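**Urkotum busca auxiliar administrativo/a para su oficina de Prado**

Urkotum gestiona comunidades de vecinos y pequeños locales comerciales. Llevamos 141 fincas y necesitamos incorporar a una persona en septiembre para reforzar la atención a propietarios.

## Tareas

- Atender el teléfono y el correo de incidencias.
- Registrar facturas de proveedores y comprobar los recibos devueltos.
- Preparar convocatorias de junta y enviar las actas.
- Archivar documentación, en papel y en el programa de gestión (usamos Vekton).

## Requisitos

- Ciclo formativo de administración o experiencia equivalente.
- Manejo de hojas de cálculo a nivel medio.
- Castellano hablado y escrito con corrección. Se valora euskera.
- No hace falta conocer Vekton; la formación corre por nuestra cuenta.

## Condiciones

Contrato de sustitución de unos 12 meses, a jornada completa. La entrada es a las 8 y en julio y agosto no se trabaja por las tardes. Alguna junta se celebra a última hora; ese tiempo se compensa con horas libres. El salario es el de convenio.
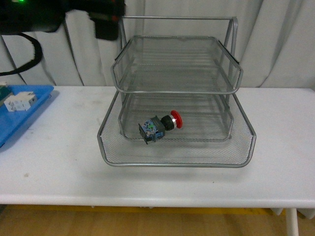 El puesto es presencial y se comparte despacho con el departamento de contabilidad. Durante las primeras semanas no se asignan fincas propias.

## Cómo presentarse

Envía el currículum por el formulario de la web o déjalo en la oficina antes de las 7 de la tarde, indicando la referencia «Auxiliar Prado». Contestaremos a todas las candidaturas a lo largo de julio.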